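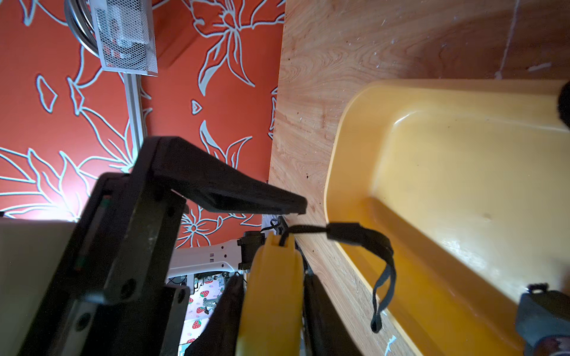
Section 4. Small tools tray on the worktable

This section is for the person who prepares the worktable after the wall is papered. It explains how to place the tray, how to sort the tape measures and how to check them before measuring starts. Please read all steps one time before you begin.

4.1 Before you start

The Dullum tabletop is wood and it will show scratches. Old marks and small white specks do not disturb the work, but grit under a tray will make new ones. Wipe the surface with a soft cloth first.

You need:
– the yellow tray
– your tape measures, 3 m size
– a soft cloth
– a steel ruler, 400 mm or longer
– a pencil and the tool list (form 63)

4.2 Placing the tray

1. Clear a place on the tabletop that is a little bigger than the tray.
2. Wipe the bottom of the tray and also the inside. Dust collects where the floor meets the rim.
3. Put the tray flat on the table. Press lightly on each corner. If it rocks, look for a crumb or a pencil piece under it.
4. Keep a hand's width between the tray and the wallpaper.

CAUTION: Do not push the tray against the wall. The printed lines of the Ingvarsson paper can be rubbed by a plastic rim, and a single roll can not be ordered again in the same color batch.

NOTE: Dark scuffs inside the tray come from normal use. Do not use scouring powder on them. It makes the plastic dull and the dust will stick more.

4.3 Putting in the tape measures

1. Pull the blade of each tape out by a short length and let it go back slowly, with your finger on the blade.
2. Push the lock button and release it. It should move freely.
3. Lay the tapes in the tray one by one. Do not throw them – the end hook bends easily.

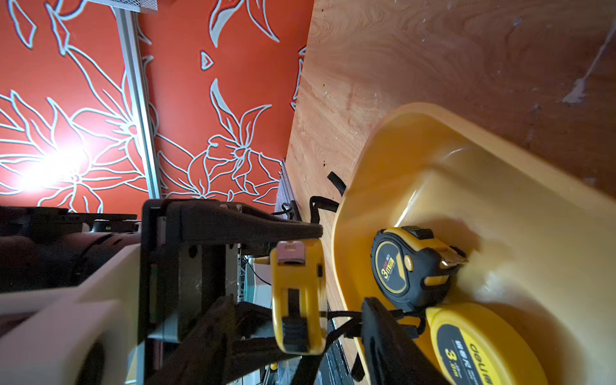 4. Read the length on each case. All tapes in this tray should be 3 m. The marking is not written the same way by every maker, so "3m" and "3.0m" are the same size for our purpose.
5. Turn the tapes so that the marking can be read without lifting them. If a tape has a belt clip and does not lie flat, put it on the other side.
6. Write each tape on the tool list. Different brands may share one tray, but please write the brand also.

CAUTION: A tape of another length must not go in this tray, even for a short time. Put it back in the Zilton drawer.

4.4 Checking the end hook

The end hook has a small play, and this is correct. It moves by its own thickness, so that inside and outside measurements agree.

1. Put the hook over the end of the steel ruler and compare at 400 mm.
2. If the difference is up to 1 mm, the tape can be used for wallpaper.
3. If it is more, mark the case with a pencil cross and take it out of the tray.

NOTE: For one wall, use one tape from start to finish. Small differences between two tapes will be seen at the last strip, where the pattern of big flowers must meet.

4.5 Spare parts

The tray is ordered under part number 3339. Tapes are not supplied with the table. Questions about this section go to Wing-yan Wei, extension 1540.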